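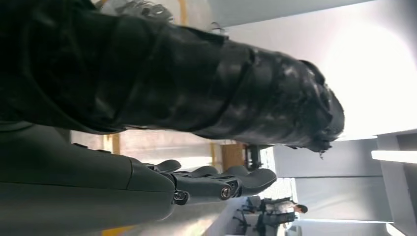
Droltari is spending this spring teaching robot hands to cope with cloth, and the first 200 hours of examples are now in. The company's Lockwood project began recording at its Irnham workshop at the start of the year, and it passed the mark on a Friday afternoon in May with cake, a short speech and an immediate return to work. Fabric is a wonderful thing to learn from, and a difficult one. A box keeps its shape when you pick it up, but a big piece of crumpled black fabric with a bit of a shine to it changes with every touch, and from the wrist camera it can fill most of the view while the three fingers reach out underneath. The creases catch the light, the shadows hide the edges, and the system has to learn to make sense of all of it.

Lockwood is a learning system for handling soft goods: clothing, bags, covers, bedding and the other floppy things that most machines have always been kept well away from. It has no written rule for how to pick up a coat. It learns from recorded examples, each one a complete attempt at a small job, guided from start to finish by a trained operator. The camera view, the position of every finger joint and the operator's own commands are all saved together, so that the system can look at what was seen and what was done about it at the same moment.

"We're so pleased with how this has gone," said Tatu Koech, who leads the project. "When we started, a good morning was a handful of usable recordings and a lot of cloth on the floor. Now the operators have a real feel for it. You watch them slide the fingers in under a hem and lift, and it looks easy, and then you have a go yourself and find out that it isn't!"

Recording takes place in sessions of two hours, with 3 operators on the rota each day. Every session has a job sheet. One might ask for a garment to be lifted from a heap and laid flat, another for a bag to be opened and held open, another for something to be turned over so that the other side faces up. The jobs are short on purpose, most of them over in less than a minute, and the starting position is changed each time. Items are dropped, bunched, twisted or half folded before the operator begins, and the team keeps a big laundry trolley of odds and ends to draw from.

Dark and glossy fabrics have had special attention this month. Early versions of the system did nicely with pale cotton and rather badly with anything black, where a fold and a shadow can look very much alike. Stela Costache, who looks after the recordings once they leave the workshop floor, asked for more of the awkward stuff and got plenty.

"I wanted the shiny linings, the creased coats, the things with straps hanging off them," she said. "I also asked everyone to leave the lighting alone. People's homes and workplaces have bright windows and ceiling lights and somebody sitting over by a desk, and if we tidy all that away we end up with a system that only knows how to work in a very tidy room."

The same thinking applies to mistakes. When a grip slips and the operator recovers, the recording is kept and marked as a recovery. When a job has to be abandoned, that is kept too, in a separate group, so that the system can be shown the difference. Costache's team watches every recording through before it is accepted and adds a short label in plain words, such as "lifted by the collar" or "slipped, caught again". It is slow going, and they are very good at it.

Wafula Wanyama has been operating the hand since the first week. "My favourite jobs are the ones where you can't see what you're doing," he said. "The cloth comes right up to the camera and you've got a tiny gap to look through. You learn to go gently and wait for it to settle. I hope that's in the recordings somewhere, the waiting. I think it matters more than people expect."

The work so far covers 8 kinds of job, and the next stage will mix them together into longer ones, so that an operator might pull an item out of a heap, find the right way up and hang it on a rail in a single recording. A second recording station is being set up at Prillton, where Joyce Tanui will train new operators over the summer. Prillton has different floors, different light and a different collection of fabrics, and the team is looking forward to finding out how much of what the system has learned at Irnham will carry over.

Tanui is keen to hear from people who have never worked with robots. Several of the best operators in the Irnham group came from sewing, theatre wardrobe and laundry work, and they brought with them a knowledge of cloth that the engineers were delighted to borrow. Full training is given, sessions are paid, and there is a long break between each one.

Droltari will hold an open afternoon at the Irnham workshop early in the summer, with a chance to try the controls and meet the team. Visitors are welcome to bring along an item of clothing for the trolley, the more difficult to fold the better.

For visits, interviews and operator training places, please contact Njoroge Wanyama at the Droltari press desk, Irnham.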